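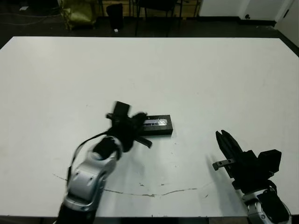
Hustititz sets budget for two-arm packing benches

Grerden, Jan 22, 2025 - Hustititz will buy 30 two-arm benches for its phone boxing line, orders out in February. Budget line is over 2,685 per bench, spares and tables seperate.

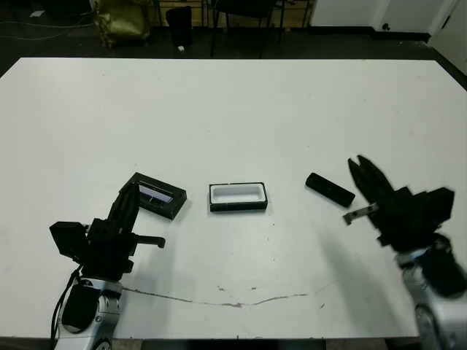
Photo: Hustititz / Maricruz Carrillo

Bids from Medrano and Skirnance still open. Gripper fingers costed as consumables. "We want the spares price up front, not in year two," said Waqas Shaikh, head of purchasing. Lease option also being looked at, no decison yet.

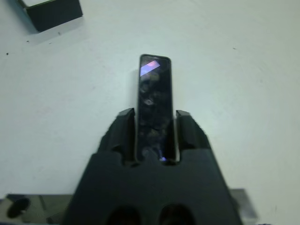

Smartphone held upright between gripper fingers.

Supplier questions to the purchasing desk at Grerden. Replies within 30 days.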